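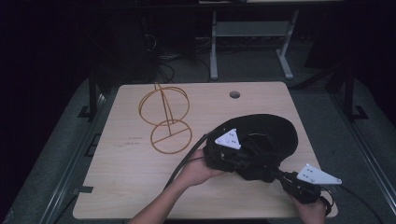
Orange-gold wire on a pale wooden tabletop.

FOR IMMEDIATE RELEASE
December 4, 2023

Plendo Opens a Second Secondhand Furniture Shop, and This One Has Room to Turn Around In

Hi, I'm Manju Tomar, and I own Plendo, the used furniture store on Bermúdez Street. I was told a press release should be written as if somebody else were talking about me. I tried that for two evenings and kept laughing at my own quotes, so you're getting it straight from me.

The news is that we're opening a second shop! It's at 51 Flesetti Avenue, in the old carpet showroom with the green awning, and the doors open this month. The Bermúdez Street store is staying exactly where it is. Several of you have asked me this in the grocery store looking pretty worried, so let me say it again: Bermúdez Street is staying, same hours, same terrible parking.

If you've never been in, we buy, fix up and sell used furniture for small homes. Desks, side tables, dressers, nightstands, kitchen chairs, the odd bookcase. I started out selling from my sister's garage with a hand truck and a folding sign, and I still have the sign (it no longer folds). Since then we've sold 1,836 pieces, which I know because I've written every single one down in the same kind of spiral notebook. We had a computer system for a while. I didn't get along with it.

The new place will be mostly desks and tables. That's what people have been coming in for since they started working from the corner of the bedroom, and it's also what takes up the most floor, so Bermúdez Street has turned into a maze. This past September we had desks standing on their ends along the back wall and a customer had to sit down on a footstool to see the legs of the one she wanted. She bought it, bless her, but I went home that night and called about the lease.

We'll have 28 desks on the floor for opening day, all of them the right way up. Most are plain wood in light finishes, because those sell the fastest and don't make a small room feel like a cave. A lot of them already have a cord hole in the top. If you find one you love without a hole, we can drill it for you while you wait, and we'll talk you through where to put it. (My advice is toward the back and a little off center. Put it dead center and your monitor stand will sit right on it. Ask me how I know!)

The repair bench is moving over to Flesetti Avenue too, and this is the part I'm most excited about. At the old store it's in a storage room behind two doors, so customers never see any of it. At the new one it's out front by the window. Come by and watch a drawer get its runners waxed if that's your idea of a good afternoon. It's mine.

We'll also take repair work on furniture you didn't buy from us, which we've always had to turn down. Loose chair legs, sticking drawers, water rings, tabletops that have lost their finish around the edges where your wrists go. Bring the piece in or bring a few pictures on your phone and I'll give you a price on the spot. If it's going to cost more than the thing is worth, I'll tell you that, and then you can decide if it was your grandmother's and you don't care.

One more thing for the small apartment crowd. Part of the shop, 341 square feet of it, is being set up as a furnished room with a bed, a desk, a table for two and somewhere to put your coat. I picked that size because it's the size of the first apartment I ever rented on my own. Everything in it will be for sale, so it'll change all the time, and you can sit on whatever you like for as long as you like. The first sofa bed going in there is a Futonska, an older one with a heavy frame that took two of us and a neighbor to get through the door. I slept on it for a night to be sure about it and my back was fine.

Prices work the same at both stores. The tag is the price, the tag comes down after a month, and it comes down again the month after that. Delivery is free if you can meet us at the curb and help carry. If there are stairs, call first and tell me the truth about how many.

We're still buying, too. I'm looking for small desks, drop-leaf tables, and sets of two matching chairs (everyone has four or one, it's maddening). Solid wood is best, but I'll look at anything sturdy. Please don't leave things outside the door overnight. It rains on them and then I'm sad all day.

For opening day there'll be coffee and my mother's cardamom cookies, first come first served. Kids are welcome, and so are dogs who are calm around table legs. Reporters and photographers can come by the afternoon before, when it'll be quieter and I'll have more time to talk. I'll probably be holding a screwdriver, so just wave.

About Plendo
Plendo buys, repairs and sells used furniture for small homes. It is owned by Manju Tomar and has shops on Bermúdez Street and at 51 Flesetti Avenue.

Media contact
Manju Tomar, owner. Stop in at Bermúdez Street or call the store and ask for me. If I don't pick up, I'm sanding, so leave a message and I'll call back the same day.

###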